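Monday, February 3, 2025

# Grirham Tenants and Neighbors — Monthly Members' Meeting

**Place:** Lower hall, Pestunier Street
**Chair:** Prapai Meesuk
**Minutes:** taken by the secretary
**Called to order:** 6:30 p.m.

Quorum was met. The agenda was approved with one change: the item on the bus route was moved ahead of the endorsement item so that members who had to leave early could vote on it.

## 1. Minutes of the last meeting

Approved with one correction. The January minutes said the city council had "passed" the rental inspection ordinance on first reading. It was introduced on first reading and sent to the housing subcommittee. The word "passed" will be replaced with "introduced."

## 2. Rental inspection ordinance

The chair gave an update. The ordinance would require every rental building with six or more units to be inspected on a regular cycle, whether or not a tenant has complained. At present the city inspects only on complaint. The subcommittee will hold a public hearing later in February and has said it will take written comments up to the day of the hearing.

Two changes were made to the draft since our last meeting:

- Landlords would have 90 days to fix violations that are not an immediate danger. The earlier draft gave them 60.
- The section protecting tenants from eviction after an inspection is still in, but the penalty has been left blank. Council staff say the number will be filled in before the hearing.

Members discussed whether to keep supporting the ordinance with the longer repair period. Several people said three months is too long for heat or plumbing. The chair read the definition of immediate danger from the draft. It covers loss of heat and loss of water but does not mention mold, broken exterior locks or elevators. A member from the Flovance building said their elevator was out for most of the fall and two of her neighbors on the top floor could not get to appointments. She asked that elevators be our first request.

A member who rents out the other half of her duplex asked if she would be affected. She would not, under the six-unit rule. She said she would support the ordinance but wants the group to be ready for the argument that inspection fees will be passed on in rent. The chair agreed this will come up. The draft allows the fee to be charged to the owner only, but it says nothing about what the owner does with rents afterward.

**Motion:** That the group support the ordinance and ask for three amendments: (a) elevators, mold and broken exterior locks be added to the immediate danger list; (b) the penalty for retaliation be set at no less than three months' rent; (c) inspection notices be posted in the languages spoken in the building. Moved and seconded. **Carried**, with two abstentions.

There was a short discussion on whether (c) should name languages. It was left general.

## 3. Petition

The goal is 300 signatures from registered voters in the ward before the hearing. Sheets from the January door-knocking have been turned in except for the ones covering the blocks north of the rail line. Those are to be returned by the end of the week.

A number of lines had to be struck because the address was missing or could not be read. Canvassers are asked to print the address themselves and let the signer check it. A person who is not registered can still sign the separate postcard to the council member, but not the petition.

One member asked if online signatures count. The clerk's office has said that for this purpose they can be submitted but will be listed separately. The group decided to stay with paper.

## 4. Bus route

The transit board has proposed ending evening service on the crosstown line past Pestunier Street. The last bus would leave downtown at 7:15 p.m. Riders who work the late shift at the laundry and the food plant would have no way home by bus.

Discussion was mostly about who makes the decision. The transit board votes on the schedule, but the city council appoints a majority of the board and approves its budget. It was suggested that we write to both. A member noted that one board seat is open and that the council has not advertised it — she found it only by reading the board's own agenda packet. She thinks a regular rider should apply. Two members said they might be interested and will look at the application.

**Motion:** That the secretary write to the transit board and the full council opposing the evening cut, and ask that the open seat be advertised with a deadline of no less than 15 days. Moved and seconded. **Carried** unanimously.

## 5. Candidate forum and endorsement

The ward seat is up this year. The group has to decide whether to hold a forum and whether to endorse.

On the forum, there was general agreement. Candidates will be invited in writing, all on the same day and with the same letter. Questions will be collected from members ahead of time and given to candidates in advance. Each candidate will get equal time. Interpretation will be offered, and Từ will ask at the adult school about interpreters.

On endorsement, members were divided. Those in favor said the last council member made promises at our forum and then voted the other way on the parking lot sale, and that without an endorsement we have no hold on anyone. Those against said some members will leave if we pick a side, and that the landlord of the lower hall may object. 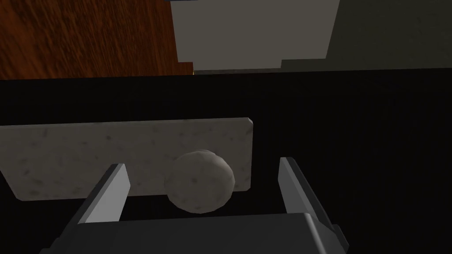

The chair reminded members that under the bylaws an endorsement needs two-thirds of those present at a meeting called for that purpose, with written notice. No endorsement could be made tonight in any case. She asked for a show of hands on whether to call such a meeting after the forum. A majority was in favor. The date will be set once the forum date is known.

A member asked that candidates be required to fill out a written questionnaire before they can be considered. This was accepted without a vote. Draft questions so far:

- Will you vote for the rental inspection ordinance with our three amendments?
- Will you oppose cuts to evening bus service?
- Do you accept campaign money from owners of rental property in the ward, and will you list it?
- How often will you hold open meetings in the ward, and where?

More questions can be sent to the secretary. The wording of the third question needs work, as it is really two questions.

## 6. Money

Dues are coming in at the usual pace. The only large expense expected this month is printing for the hearing. It was agreed to print flyers on one side only, in black and white. The request to buy a second folding banner was tabled until March.

## 7. Other business

The Grirham library branch is again asking for poll workers. Training is paid. Anyone who holds an office in this group can serve, but cannot wear or carry our materials at the polling place.

A member asked that meetings start at 7:00 in place of 6:30 because of child care pickup. Others said they have to be up early. Left as is for now, with the vote items to be placed after 7:00 where possible.

## Action items

- **Prapai Meesuk:** sign up speakers for the hearing and send the amendments to the subcommittee.
- **Secretary:** letters to the transit board and council; correct the January minutes; first draft of the questionnaire.
- **Từ:** interpreters for the forum.
- **Canvassers:** remaining petition sheets back by the end of the week.
- **Flovance building members:** written statement on the elevator outage, with dates.

Adjourned at 8:20 p.m. The next regular meeting is in March, same place and time.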